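Preservation & Adaptive Reuse Forum > Commercial Buildings > Old market hall: keep the stalls or clear the floor?

slatequarry
Looking for technical opinions. The Harahap market hall is going through a change-of-use application. Single-story brick, steel trusses, timber roof deck. The applicant wants to clear the interior completely and put in an exhibition floor. The present stall layout has 31 pitches on a fixed grid, and the grid lines up with the truss bays. My position is that the layout is part of what makes the building legible and should be retained in part. The heritage statement gives it one paragraph.
Has anyone argued this successfully?

purlin_and_post
Depends on what is original. If the stalls are later replacements, the reviewer will treat them as fittings and you will lose. The grid is a different question. Are there any floor marks, drains or fixings that show the original setting-out?

slatequarry
Cast drain covers at the end of each aisle, and 4 of the original stall number plates are still fixed to the columns. The stalls themselves were replaced at least once.

purlin_and_post
Then argue from the drains and the plates. Both are attached to the building. Ask for a condition that the aisle lines stay readable in the new floor finish. A change in paving unit is enough.

gutterline
I disagree with the whole approach. The hall has been shut for years and the roof is letting water in at the valley gutters. An exhibition floor pays for the roof. If you load the consent with conditions about floor patterns, the applicant walks and you get another decade of leaks. I watched this happen at Mirnport, where the freight office was held up over partition walls and then lost its entire east slope.

slatequarry
The Mirnport case was held up over funding. The partition question was settled in 2 meetings. I have read the file.

gutterline
The funding went because of the delay. Same file.

mortar_joint
Moving past Mirnport. Two points on the structure:
1. Check the floor loading. Market halls of this type often have a slab laid directly on fill, and exhibition plinths put point loads where stalls did not. If the applicant has to break out the slab, your drain covers come up regardless.
2. Ask for the covers to be lifted, numbered and reset. It is a cheap condition and hard to refuse.
Has a slab survey been done?

slatequarry
There is one core, near the north door. 300 mm to firm ground. One core is not a survey in my view.

mortar_joint
It is not. Ask for at least one per aisle.

Plultitel
Slightly different angle. Has the applicant considered keeping a small number of working stalls inside the exhibition use? Freestanding units, no fixings to the slab, set on the old grid. It answers the legibility point without touching the floor, and the units can be moved for events. The Prirkonix building did it this way -- the produce stands went back in one aisle and the remainder is gallery space.
For scale and type, modern stands in wood and black metal: 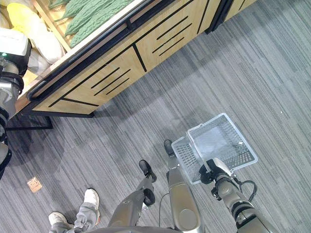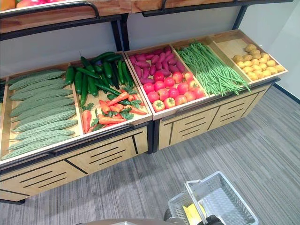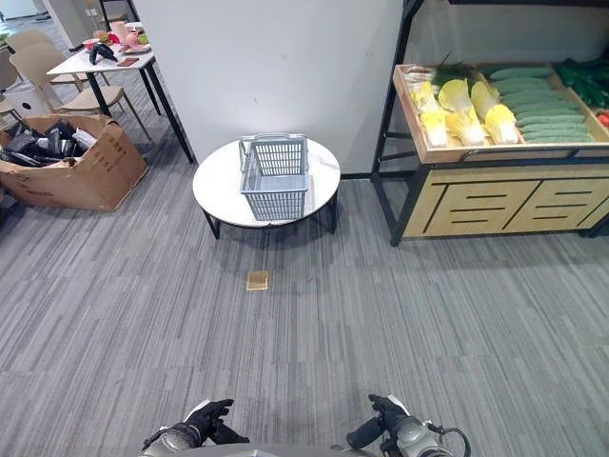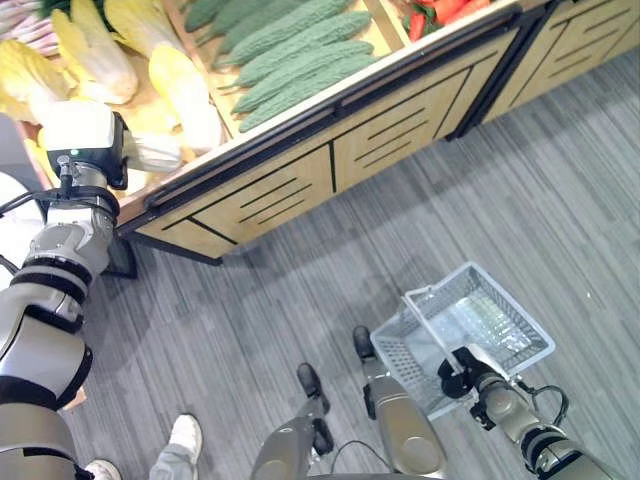
The main thing is to get the aisle width agreed before anyone picks units. At Prirkonix they picked the units first and had to give up a row to keep the exit route clear. I would put the width on the drawing and condition the drawing. The choice of unit can be left to a later submission.

gutterline
This I could live with. It costs the applicant very little and the roof money is not affected.

purlin_and_post
I am less sure. A row of new stands on an old grid is a reconstruction of a use, and some reviewers dislike that more than an empty hall. I would still put the drains and plates first and offer the stands as an option.

slatequarry
Agreed on the order. Draft condition, comments welcome:
"Prior to removal of any floor finish, the existing aisle drain covers and column number plates shall be recorded, numbered and retained in position, or reset in position on completion. The original aisle lines shall remain identifiable in the new finish."
I will raise the freestanding stalls in the covering letter and leave them out of the condition.

mortar_joint
Add "to a measured drawing" after "recorded". Otherwise you will get phone photos.

slatequarry
Added. It goes in before the October meeting. The valley gutters are getting a separate letter -- gutterline, if you have the repair spec from Mirnport I would like to see it.

gutterline
I have the lead schedule but not the full spec. Will send tonight.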